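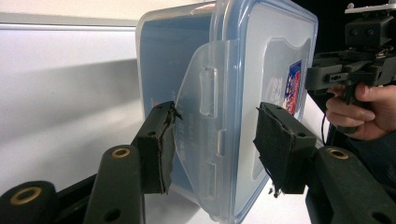
Rachid Metwally wrote in to ask whether he could skip the first feeding and go straight to baking, seeing as his starter powder already smelled sour in the packet. Please don't, Rachid! The powder is asleep, and bread made with it at that point comes out like a roof tile. I've made that loaf. I ate most of it too, with a lot of butter.

Section 3: Waking up your Litia starter

You'll need the packet of dried starter, whole-wheat flour, water that feels barely warm on your wrist, and a jar or tub with room for everything to double. Don't clamp the lid down tight. Just rest it on top so the gas can get out.

1. Tip the whole packet into your jar. Add two tablespoons of warm water and stir until the flakes soften, which takes about 6 minutes. A few stubborn bits are fine.

2. Stir in two tablespoons of flour. You're after thick pancake batter. My flour at home is the coarse stuff from Arnlow and it drinks water like crazy, so I usually end up adding another spoonful.

3. Scrape down the sides, rest the lid on top and leave the jar somewhere cozy overnight. The top of the fridge works in my kitchen. A sunny windowsill does not (too hot by noon, freezing by midnight).

4. Next morning, spoon out half and throw it away or put it in pancakes. Feed what's left with two tablespoons of flour and the same of water.

5. Repeat step 4 every morning until the starter doubles between feedings. Most people get there on day four. In March, when my kitchen is chilly, mine takes until day six.

Note: It may go very bubbly on day two and then look completely dead on day three. That's normal — keep feeding it. So many people give up right there and it makes me want to drive over to their houses with a spoon.

Note: A gray liquid on top means it's hungry. Pour it off or stir it in, your choice. I stir it in because I like a sharper loaf.

Caution: If you see pink or orange streaks, or anything fuzzy, throw the whole batch out and wash the jar in very hot water before starting over. Don't try to scoop around it.

Caution: Never use a glass jar with a screw top done up tight. The gas builds up, and glass can crack.

6. Try the float test. Drop a teaspoon of starter into a cup of water a few hours after feeding. If it floats, you can bake! If it sinks, give it one more day and try again. Whole-wheat starters sometimes sink even when they're perfectly lively, so if yours has been doubling like clockwork I'd go ahead anyway.

Keeping it going

Once it's awake, the starter can live in the fridge and be fed once a week. Take it out the night before you bake and give it a good feed. Mine is called Eleo, and it has survived two house moves and one very long vacation.

If you bought the Luangrath rye packet instead, the steps are the same, but use rye flour for every feeding and expect something closer to wet cement than batter. It smells fruitier too. The flatbread dough in Section 4 works with either one — just hold back a splash of the water if you're using rye.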